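Fruit and Basket Table – October Gallery

This gallery belongs to the kitchen storage pages. The setup is a small one: a white table, a yellow container, some fruit and a wire-mesh unit with light wooden boards. Nicanor Sotomayor chose the items and I put the page together. Click a picture for the larger size.

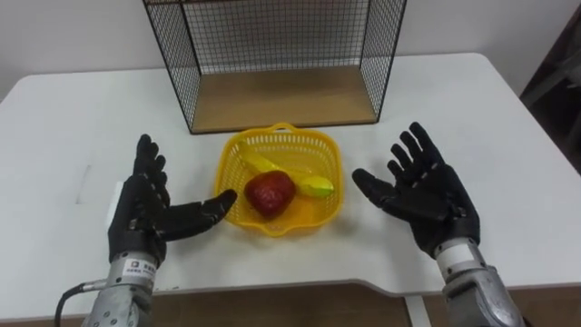
Apple, banana and a smaller yellow-green fruit in the yellow basket, with the black mesh unit behind.
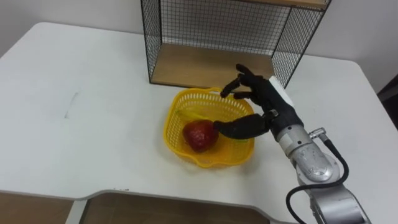
The basket again, with two pieces of fruit in it. The sides are an open lattice.
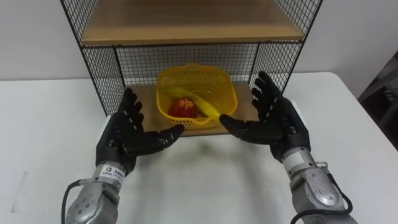
The mesh unit at the back of the table. Both boards are light wood.
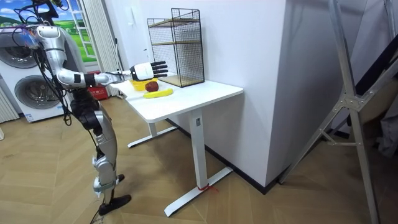 The whole desk from farther off – apple and banana out on the white top, mesh unit toward the back corner.

A few notes for people who have written in about storing fruit this way. An open basket is fine for apples and bananas if you go through them within 6 days or so. Keep the bananas apart from the apples if you want them to last, as apples speed up ripening. Plastic baskets can be washed in the sink with dish soap. Let them dry before the fruit goes back in.

Bare wood boards mark easily. Wipe up juice right away and go over any rough spots with fine sandpaper. Leandro Echevarría uses a sheet of parchment paper on his and changes it when it gets stained.

The earlier galleries are still up under Montoya (bread boxes) and Duder (jars and tins). The Duder set has 27 pictures and loads slowly – give it a minute. The Gitska page is being redone and will be back later in October.

Pictures on this page may be reused with a link back. Larger files are available on request.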